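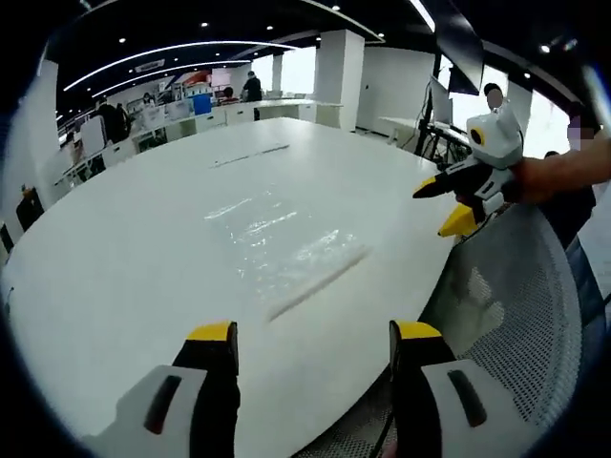

## 4. Could the beacons beat a horse?

I've always loved the moment in the Wultstead books when the hill fires go up and the whole coast knows the Pistotine fleet is coming. The author gives us more to work with than I expected. There are 25 beacons after the first one, strung over 100 miles of moorland, with two watchers at each. If the gaps are even, that puts them four miles apart, and a big fire on a hilltop should show up well enough over that distance on a clear night.

The slow bit is the people. Somebody has to spot the last fire, believe it, and get their own going. I allowed roughly 2 minutes for all that, which assumes dry wood and a watcher who's awake (the third book suggests I'm being generous on both counts!). The message then reaches the far end in 50 minutes, or a speed of 120 miles an hour. I worked this through and then did it all over again, as I didn't trust the answer the first time.

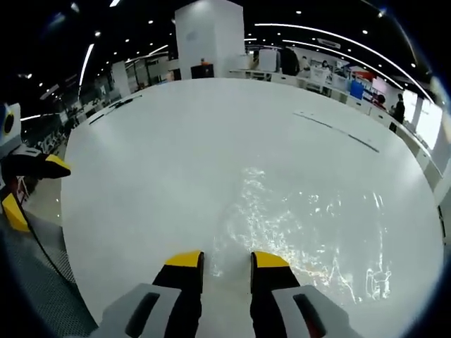
A horse has no chance against that, even with fresh mounts waiting at every inn. What the horse can do is carry details. The beacons say "ships" and nothing else, so the lords still have to wait for the rider from Serix to learn how many and where they landed. I think that's why both turn up in the story, although the books never say so.

Fog is my biggest worry. One hill lost in cloud leaves an eight-mile gap, and I'm not sure a small fire would carry across it. I've left weather out of the timings for now - it comes back in Section 5, along with the question of who chops all that wood.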